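Home | Workshop | Grants | News | Contact

Progress report to the Rusau Fund, second half of the year
12/27/23
Prepared by Na-rae Do, Kwak Jewellery Workshop

You asked for two pages and no adjectives. I have managed the first.

The grant was for teaching stone setting to people who already make jewellery but send their setting out. We had 88 applications for five benches. I had told you to expect a quiet first round, so please disregard that paragraph of the original bid.

All five trainees finished the bezel and claw units. Pavé is behind. Two of them can do a clean row on a flat plate, and the rest can do a clean row provided you stand well back. I would sooner carry this into the spring than sign off work that sheds stones into somebody's soup.

Money. Silver went over budget, mostly through practice rings that were melted down and made again, losing a little each time. The microscope came in under, as Dundow sold us the one from their showroom with a scratch on the base. The two nearly cancel out. The full sheet is attached, with the receipts in an order that made sense to me when I did it.

The Fotus pendant range, which was meant to be our earned income, has sold slowly. People pick it up, say it's lovely and ask whether we do earrings. We now do earrings. They have sold better than the pendants ever did, and I have stopped arguing with customers about it.

One problem you should know of: the extraction over the polishing bench is not up to the job. The landlord has looked at it and agreed that it is loud. I have a quote for a replacement and would like to move the unspent travel line across to pay for it, if you're willing. We never did go anywhere.

Next steps are to finish pavé, start the second intake in March and put the trainees' work online with prices on it – a thing they have all agreed to in principle and avoided in practice.

Reader comments

benchpeg: Is the March intake open to enamellers, or only metal people?

Tilly R: Bought the earrings. Would also like the pendant now, annoyingly.

oldfile: Flat plate first, always. Mine took two years.

We use cookies to remember your settings. Accept | Manage
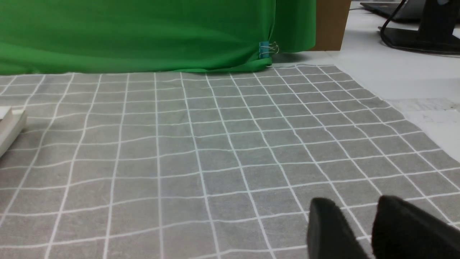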